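Mar 18, 2022

# A day at the Hotel Pevska: notes for our housekeeping group

Last November our group decided that each of us should visit one workplace where machines have come into the daily work, and write down what we saw for the others. I asked for the Pevska because I have worked in hotels for a long time and I know what a Friday is like there. English is not my first language, so please excuse me if some hotel words are different from yours.

The Pevska has 231 rooms on seven floors. It is a business hotel near the exhibition grounds, and most guests stay one or two nights. This means many departures, and many departures mean many rooms which must be made from zero. I was met at the staff entrance by Alžběta Rusnák, the head housekeeper. She gave me a badge and a pair of flat shoes from the cupboard, as mine were too loud for the corridor.

## The morning meeting

The shift begins at a quarter past seven in the linen room. Before, as Alžběta told me, every room attendant received a paper list and a pencil. Now the list comes from a program called Clornotar and is shown on a small tablet on each trolley. The program knows which guests have checked out and puts the rooms in order. The robots get their rooms from the same list.

I was surprised that the meeting still exists. I had thought that with such a program everybody would go straight to the floor. But they stand together for ten minutes and talk, and much of what they talk about is not in the program. A family on the third floor has a sick child and wants quiet. The lift at the back is slow again. One attendant has pain in her wrist and will do no bathtubs today. Alžběta types some of this in afterwards, and some of it she keeps in her head.

## What the machines do

There are two kinds. The first kind brings linen. It is a low cart from the firm Ingvarsson which goes by itself from the laundry to the service cupboard on each floor, and it takes the staff lift alone. It has been there the longest and the people like it without any reservations. A full cart of wet towels is a terrible thing to push on carpet, and now they don't push it.

The second kind works inside the rooms. It is made by Borulix and it has arms. It does not make beds and it does not clean bathrooms. Its job is what the hotel calls "the reset": the small objects must be at their places, the drawers must be checked for forgotten things and closed, and the remote control must lie where the guest expects it. In a normal room this takes a person only some minutes, but it is also the part where people forget most, especially in the last rooms of the day.

I was allowed to stay in one guest room during the reset, on the condition that I stand by the window and do not talk. It is slow work to watch. The bedside table takes a lot of its time, which I understand well, as it is also the place where guests leave the most different things.

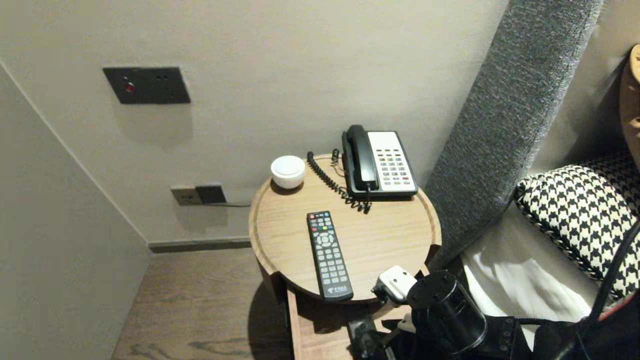
The attendant who works on that floor told me she was angry with it in the first weeks. She would come into a room and it was still there, in front of the bed, and she could not pass. So she had to wait or go to the next room and come back later, and on her tablet this looked as if she was late. The hotel changed the order after that. Now the reset is always finished before the attendant comes in, or it starts after she has left, and the two are never in the same room unless she decides it herself.

She also said something which I wrote down word by word: "I don't miss the drawers. I miss to be the one who says the room is ready." In the first version the robot closed the room in the program, and reception could sell it at once. The attendants protested, and since the winter the last confirmation is again made by a person. I think this is an important point for all of us who may be asked about such projects.

## Problems which I saw or heard

Cables are difficult. Chargers, telephone cords, lamp cables, all of them hang in a different way in each room, and when the robot is unsure it stops and sends a message. Somebody must then walk to the room. On a bad day this somebody walks a lot, and at first these walks were counted nowhere. Alžběta had to write them in a notebook for a month before the management believed her. There were 789 of them. Now there is one person per shift who answers the messages, and it is a paid position with a little more money than a normal attendant. The position rotates every week.

Personal things of guests are a second problem. The rule is that the robot touches only what belongs to the room. If a guest is staying another night, the reset is not done by the robot at all. Some guests have written to the hotel that they don't want a machine in their room in any case, and for this they can put a card on the door.

A smaller thing is the noise. It is not loud, but it is a sound which people don't know, and in the afternoon when guests rest you hear it through the wall. They try to finish by two o'clock.

## Lunch

I ate with the morning shift in the canteen (lentils, very good, and a cake because one colleague had a birthday). I asked if somebody had lost the job. The answer was no, but two people who retired were not replaced, and everyone at the table had noticed it. The number of rooms per attendant has not gone up on paper. Some said that the rooms feel heavier now, as the light part of the work was taken away and the beds and the bathrooms have stayed. Before, you could rest your back a little when you did the drawers and the table. I had never thought about it like this.

The hotel answered with a break of 45 minutes in place of 30. Most people were content with it. The older ones would prefer fewer bathrooms.

## For those who want to go

Visits are possible on weekdays, outside of the fair weeks. Write to the housekeeping office and not to reception, where my first letter was lying for a long time. Come for the morning meeting, even if it is early, and bring quiet shoes. I have Alžběta's written rules for the door cards and the message shift, and I will bring copies to our next meeting.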